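Glassware notebook, tea room bench, May

Purpose of today: decide which clear glasses stay in the tea room at Hesham and which go into the boxes for the Dakia store. I write it down properly this time, as the last sorting had no notes and we did the same work two times.

Starting state. The shelf over the sink is too full and the glasses touch each other. According to the old inventory card there should be 342 pieces of glassware in the building, kitchen and workshop together. I did not verify this number and I do not plan to. Today is only the drinking glasses, clear ones, no colour.

1. Mugs, one at a time on the wooden table

I like the wooden table for this work better than the steel bench. The colour of the wood comes through the glass and a scratch or a cloudy patch is easier to find against it. Also it is kinder to the base if I put the mug down too fast.

Order of checking: rim first with a fingertip, all the way around, slowly. Then the place where the handle joins the body, top and bottom. Then the base, turned to the window. The thick base makes small bright points and rings, and in the beginning I took one of these for a crack. Turn the mug a little. If the line moves with the light it is reflection, if it stays in the glass it is damage.
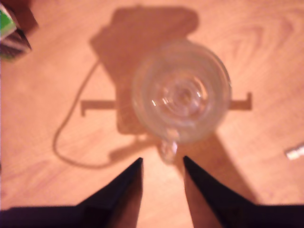 2. Wine glasses

These are more trouble. The mug forgives much, the wine glass forgives nothing. Most of our breakages in the past were at the stem, during drying, when somebody holds the foot in one hand and twists the bowl with the cloth in the other. Please hold the bowl when you dry the bowl, and the foot when you dry the foot.

For inspection I look down into the bowl, so that the rim makes one clean circle and the foot is seen at the middle. A chip at the rim shows itself as a break in the bright line. After this I look along the stem from the side, with attention to the small knob under the bowl, where washing-up residue likes to stay. A soft toothbrush is good for it, with a drop of vinegar.

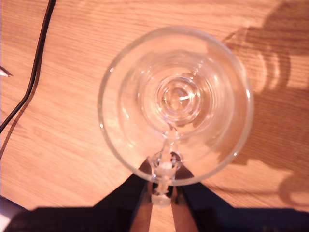
On storage I changed my opinion. Before, I wrote that wine glasses should stand upside down because of dust. Now I would store them upright, as the rim is the thinnest part and should not carry the weight. Dust we can rinse. The Stisness catalogue offers a carton with dividers for tall stems, but the cells looked to me too narrow for our bowls. I will measure before ordering. The budget code is 207, same as for the tea towels.

3. Matching the mugs

Plattner asked for mugs in matching sets, so I compared them next to each other on the table. Height is not enough. Two mugs can be equal in height and have a different curve in the handle, and then they do not hang well on the same rail. What I look at is the rim width, the thickness of the base and the opening of the handle - in this order.

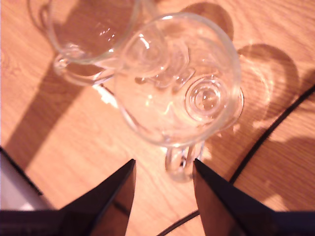

It goes faster if the handles are turned to the person who is sorting. When handles point in all directions one reaches over the first mug to take the second, and the sleeve catches. I lost a nice one like this last winter. Leave also some space between them, glass against glass makes very fine scratches which one sees only later.

Wrapping: one sheet of newsprint inside, one outside, handle padded separately with a folded strip. No bubble wrap directly on the glass, it left marks on the pieces that were packed in 2000 and they did not come off with dish soap. The cartons can take up to 2 layers, with cardboard between. Mugs in the bottom layer, wine glasses always on the top and in their own carton if we have enough.

Not done yet:
- measure the widest bowl for the divider carton
- new labels for the rail in the tea room, the old ones are grey and peeling
- ask Dakia if their shelf is deep enough for a carton lying lengthwise
- wash the tea towels without fabric softener, it leaves a film on glass

Table wiped with a damp cloth after work, then a dry one. Continue tomorrow after morning coffee with the tumblers.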